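Filed under: Kitchen & Larder > Setting Up
14 shares | 2 comments

Section 2. Loading your Omell larder rack for the first time

Do take your time over this bit, as a rack that's loaded nicely on day one tends to stay that way (ours at Wulholm has, bless it).

1. Wipe each shelf with a damp cloth and let it dry fully.

2. Slide the bottom shelf in until both clips click. You may need to give the left one a friendly push.

3. Put your heaviest tins and tubs on this shelf first, labels facing out.
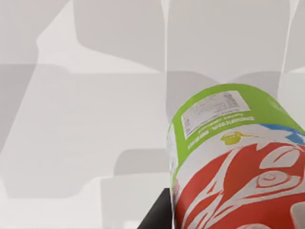 4. Fit the middle shelf 23 cm above the bottom one, or a little higher if you buy your cereal in tall boxes, as Lụa Phí does.

5. Add the top shelf and keep it for light things such as tea, crisps and paper napkins.

Note: round containers like to roll, so stand them upright and clip the front rail on before you let go.

Caution: never load more than 12 kg on any one shelf, and please don't let little ones climb the rack, however sturdy it feels!

6. Check the clips again the following day and press home any that have worked loose.

Tags: larder, shelving, first use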